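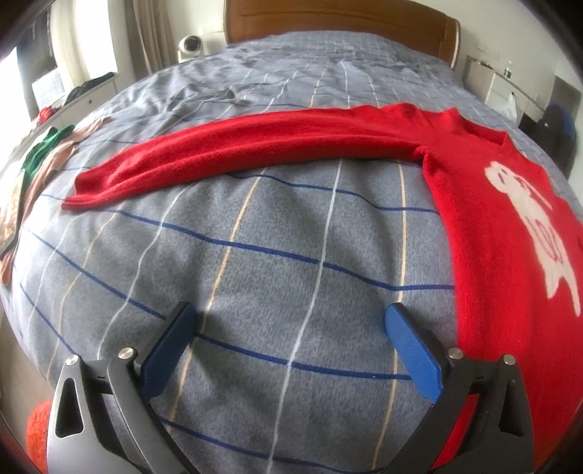

Entretien du linge > Lainages

Laver un pull en maille à la main sans le déformer

Un pull en laine supporte très bien l'eau. Ce qu'il supporte mal, ce sont les écarts de température, les frottements et le poids de l'eau quand on le soulève. La méthode qui suit convient à la laine, au mérinos et aux mélanges laine-acrylique. Pour l'angora, baissez encore la température et raccourcissez le trempage.

Matériel

Une bassine ou un lavabo bien rincé
De la lessive liquide pour laine, sans javel ni enzymes
Deux grandes serviettes éponge
Un mètre de couturière
Une surface plane

Avant de commencer

Lisez l'étiquette. Si le symbole de la bassine est barré, le pull va au pressing. Étalez ensuite le vêtement sur un lit, manches dépliées, et relevez trois mesures : largeur sous les bras, hauteur totale, longueur de manche. Notez-les, elles serviront au séchage. Profitez-en pour repérer les taches et les mailles tirées. Une maille tirée se rentre sur l'envers avec un petit crochet, on ne la coupe jamais.

Pour une couleur vive, faites un essai : tamponnez une couture intérieure avec un coton blanc humide. Si le coton se colore, lavez le pull seul, à l'eau froide.

Lavage

1. Remplissez la bassine d'eau fraîche ou à peine tiède et diluez la lessive avant d'y mettre le pull. Nous utilisons la Wovwood, à raison de 10 ml pour une petite bassine. Avec un autre produit, suivez le dosage du flacon.

2. Retournez le pull sur l'envers et plongez-le entièrement. Appuyez doucement avec le plat de la main pour faire entrer l'eau dans la maille. Ne frottez pas, ne tordez pas, même sur une tache.

3. Laissez tremper 10 minutes.

4. Videz la bassine en retenant le pull contre la paroi. Rincez à la même température que le lavage, jusqu'à ce que l'eau soit claire.

Essorage

Pressez le pull en boule, puis soulevez-le à deux mains par-dessous. Posez-le à plat sur une serviette, roulez l'ensemble bien serré et appuyez sur toute la longueur du rouleau. Recommencez avec la seconde serviette si la première est trempée.

Séchage

Étendez le pull à plat, loin d'un radiateur et du soleil direct. Reprenez vos mesures et ramenez la maille aux bonnes dimensions en tirant légèrement du bout des doigts. Resserrez les côtes des poignets et du bas avec la main. Retournez le pull au bout d'une demi-journée. Une grosse maille lavée le samedi matin est rarement sèche avant le lendemain soir.

Rangement

Pliez toujours, ne suspendez pas : le cintre marque les épaules et allonge le corps du vêtement.

Voir aussi : Enlever les bouloches, Détacher un col, Protéger ses lainages des mites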